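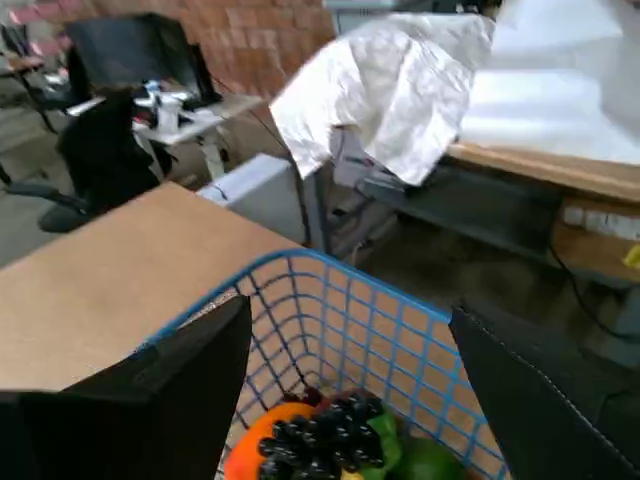

## Re: [orchard-list] Scion wood swap, and what to do with Clinora

Hello all,

Thank you for the flood of replies! I've had a lovely couple of evenings reading them with a mug of tea and the old planting book open beside me. We're set for the second Saturday in March, in the hall at Widmer, doors open at ten.

First, rootstocks. I've ordered 100 from Berkon, mostly M26 with a bundle of MM106 for those of you on thin soil. They'll come bare-rooted, so please bring a damp sack or an old compost bag to take yours home in.

Scion wood should be cut **now**, while the buds are still tight shut. Pencil thickness, last year's growth, about as long as your hand. Wrap it in damp newspaper, put it in a bag, label it (please, please label it, we all remember the mystery bundle) and keep it at the bottom of the fridge, well away from the apples.

I went through the list of what's promised so far and we have 46 varieties, including three cookers I've never tasted and a russet that I've wanted for years. If you can spare wood from a good late keeper, shout. We're a bit heavy on earlies.

On knives: a single-bevel blade makes whip-and-tongue so much easier! Practise on willow or hedge trimmings beforehand if you can. I spoilt a whole hedge's worth last winter and my cuts are finally meeting flat.

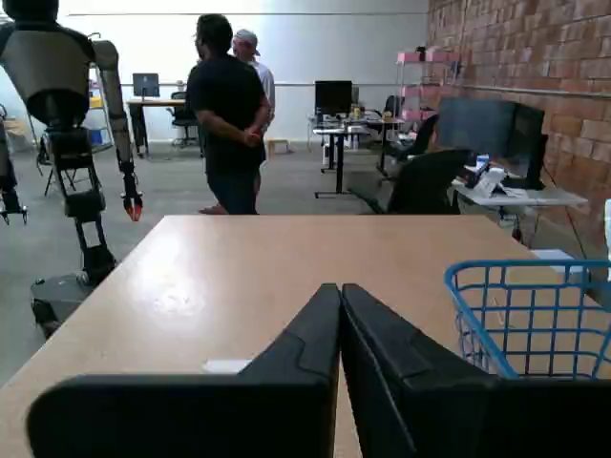

On Wednesday, January 25, 2023, a member at the Widmer end wrote:

> I've got two old Clinora trees, both cankered, and I'd love to save them. Is wood from a cankered tree any use at all, or would I just be passing the trouble on? Also, can I graft on to the crab in my hedge?

Yes, do try! Pick shoots from the cleanest part of the tree, well clear of any sunken or cracked bark, and throw out anything with a mark on it. Bring more than you need so we can be fussy on the day.

The crab will take it happily, though you'll get a big tree in the end. I'd put two on M26 as well and keep them in pots for the first summer.

Tape and wax are sorted. Bring your own secateurs.

Happy pruning,
Orchard list organiser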